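Guías de extracción total Travach
Ref. 2628 · Juego de 2 · Clastholm

Un cajón que se atasca a mitad de camino no es un cajón, es una discusión diaria. Las Travach salen enteras y aguantan 200 kg, vajilla heredada incluida.
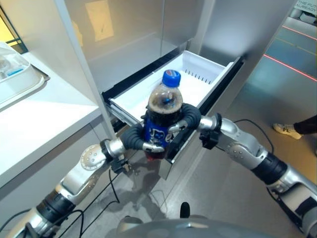 Se montan en mueble de cocina nuevo o viejo, con 11 tornillos que vienen en la bolsa (el destornillador lo pone usted, y la paciencia también). Abierto del todo, se carga desde arriba, igual que el cajón de un congelador cuando toca guardar un refresco de cola con tapón azul. 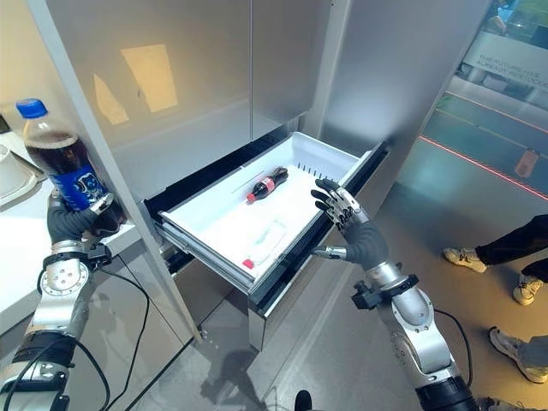

Cajón inferior extraído, con cubeta blanca y botella tumbada.

No apto para puertas correderas. Lo preguntan mucho en mayo.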